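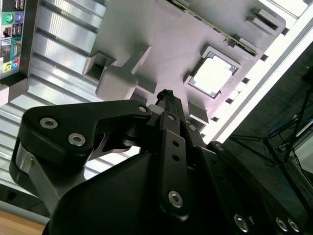 복각 완구 평가: 멜로디 회전목마 ‘놀투런스(Nolturance)’

본 자료실은 켈몬트(Kelmont)가 복각한 태엽식 멜로디 완구 ‘놀투런스’를 3월 한 달간 열람실에 비치하고 사용성을 검토하였다. 원형은 1980년대 중반에 판매된 제품이며, 복각판은 2,300개 한정으로 생산되었다.

외관 재현도는 높은 편이다. 말 장식의 채색과 받침대의 별무늬는 소장 중인 당시 카탈로그 62쪽의 도판과 일치한다. 다만 포장 상자의 서체는 원형보다 가늘고, 설명서에 실렸던 악보는 빠져 있다.

태엽을 끝까지 감으면 2분간 연주가 이어진다. 음색은 맑으나 후반부에서 박자가 눈에 띄게 느려진다. 검토에 참여한 다라니 짜이디 연구원은 원형에서도 같은 현상이 있었다는 의견을 제출하였다. 태엽 손잡이는 어린이가 돌리기에 다소 뻑뻑하다.

종합하면 전시 및 수집 용도로는 추천할 만하며, 유아용 선물로는 권하지 않는다. 예비 태엽 손잡이는 별도로 판매된다.

작성: 완구자료실 평가 담당
2026년 4월 20일 월요일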